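Subject: Re: [tile-setting] Lippage on large format over old slab
Date: Jun 13, 2026
From: Mercedes Villca

> We have a 19 foot run of large format porcelain going down the
> hallway, marble look, 1/3 offset. The first few rows are fine but
> past the closet door I get lippage at nearly every end joint. The
> slab reads flat with a 4 foot level. Leveling clips are in at every
> corner. Is it the tile or the floor?

Most likely both, but start with the floor. A 4 foot level will not find a long hump. Get a 10 foot straightedge and check along the run, across it, and on both diagonals. The usual limit for tile with any edge over 15 inches is 1/8 inch in 10 feet. Mark the highs with a crayon and grind those first, then fill the lows. Filling first uses more bag and leaves you with a worse transition at the door.

For the tile, take two from the same box and put them face to face. If they touch in the middle and rock at the ends, you have bow, and a 1/3 offset only reduces it. Clips will pull a small amount of bow flat while the mortar is wet, but they do not fix a slab. I have pulled up floors where the clips held everything level on day one and the tile let go at the ends by February.

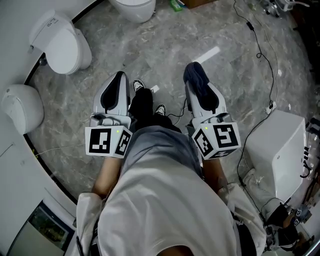
On mortar, use one rated for large and heavy tile and back-butter every piece. Comb in one direction, parallel to the short side. Lift a tile every so often and look at the coverage. I used Prandov on the last two jobs and it held ridges well, though it skins over fast in a dry room. Apaza stays open longer but slumps if you mix it even a little wet.

Two other things. You didn't mention a movement joint. If the hallway gets direct sun from a door or window, put a soft joint at the perimeter and do not grout it. Also check the slab for old curing compound — drip some water on it and see if it soaks in. If it beads, grind before you do anything else.

What is the joint width? With that offset I would not go under 3/16, more if the tile is bowed.

Mercedes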